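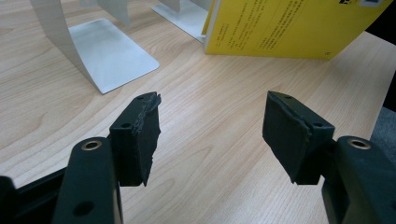
**Shop Floor & Back Office > Automation**

**gluepot47**
Two months into the gripper trial at Wosthorpe and I've gone from shelving books to minding the thing that shelves them. The left pad's all ragged down its edge, the right one's held up much better. Anyone else get lopsided wear?

**mrs_tansy**
We had that at Postville! Ours was closing off-centre, so check that before you order pads. Do you miss the shelving?

**gluepot47**
Bit, yeah. 2,106 books on the list and I used to know where most of them lived. Now I know screw sizes.

**dunnock**
Can't say I'd miss it, my shoulders are a new pair since February. Best thing Brillport ever bought.

**mrs_tansy**
Fine for you, dunnock, but they cut our evening shift from 18 hours to nothing. Shoulders don't pay rent.

**dunnock**
That's management though, isn't it? Ours all got retrained.

**gluepot47**
No word on hours here yet. Will check the centring tomorrow, ta.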